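Venue safety checklist for the Prarnavby story night, with my comments

I've been asked three times now for the list I use before our July readings, so I'm putting the whole thing up, scribbles included. It started as a single sheet that Meenakshi Devadiga handed me when I took over the spoken word evenings, and it has grown a bit every year since (mostly after something went slightly wrong). We use the old reading room at Comham, upstairs for the main event and the side rooms for the writing workshops. Change whatever doesn't fit your place.

I walk round at four in the afternoon, doors are at seven. That leaves time to borrow a thing if a thing is missing.

1. Front steps and handrail
Checked. Rail is firm on the left, a little wobble on the right at the bottom bolt. Reported it last year too! I've put tape round the loose end so it doesn't catch sleeves.

2. Fire exits, both of them
Main door fine. The back one had a stack of poetry pamphlets against it, the unsold ones from the Ferari anthology launch. All 891 of them, boxed. Please, please don't store books in front of a fire door, however proud of them we are. Moved to the cupboard under the stairs.

3. Exit signs lit
Yes, both. Look at them with the house lights off as well, it's easy to miss a dead one in daylight.

4. Chairs and aisles
Rows of 8 with an aisle down the middle. People always drag a chair into the aisle to sit with friends once the first reader is on, so whoever is stewarding has to be a bit brave about it. Leave two proper spaces for wheelchairs, near the front and not both on the same side. Nobody wants to hear a story from behind a pillar.

5. Stage and step
Stage blocks clipped together, checked by standing on every join and bouncing. White tape on the edge of the step. Poets look at their pages when they walk, so I'd call the tape the most useful thing on this list.

6. Microphone, stand and leads
Leads taped down flat the whole way from the wall to the stage. Plug tester light came up green. The stand slips if you tighten it at the top only, so do the lower collar too - Sowmya Varma got a microphone on the chin in the middle of a sonnet and carried on, bless her, but still.

7. Reading lamp
FAILED. Flex is worn where it goes into the base. I've cut the plug off so it can't sneak back into use. The spare is on the lectern and works, though it gets warm, so keep paper off the shade.

8. Book table
Trestle legs locked, cloth pinned up so it doesn't trail on the floor. Heavy hardbacks in the middle, thin things at the ends. Cash tin goes behind the table and not on it.

9. Tea and coffee
Urn on the solid table, never the trestle. Lid on, tap facing the wall side until the interval. I've written out the milk list with allergens and stuck it up where people queue. Biscuits stay in their packets so anyone can read the label.

10. Floors, side rooms and toilets

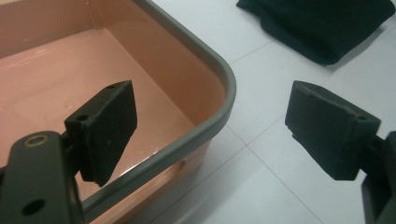 I do the floors last, after everyone has finished carrying things in, and I go in flat shoes and then again in the ones I'm wearing for the evening. Different shoes find different slippery bits. Mats are flat, corners stuck down, toilet lights both work and the lock on the far one turns easily now it's been oiled.

11. First aid box
Plasters topped up, no out of date wipes. The accident book is in the same drawer. Write in it even if it's only a paper cut, we do get those.

12. Who's in charge if the alarm goes
Me at the front, Shobha Chowdary at the back. Meeting point is the bench by the bus stop. I say all this out loud before the first reader, and I try to do it without making a little performance of it (I fail, usually).

Result: fine to open, with the lamp out of use and the handrail still to be mended. Next check before the Menon short story prize evening, when the room will be a good deal fuller and I'll want a second steward.

Comments

Zahira Nugroho
Thank you for this! We run a tiny reading group above a café and I'd never thought about the microphone stand. Do you test the alarm yourself or does the building do it?

Reply from the author
The building does it, in the mornings. I just ask to see the log and sign that I've seen it.

Lesego Mnguni
Number 2 made me wince. Our back door had programmes piled against it from 2000, I'm not joking, with the old logo on and everything. Gone now.

Sowmya Varma
For the record it was a villanelle.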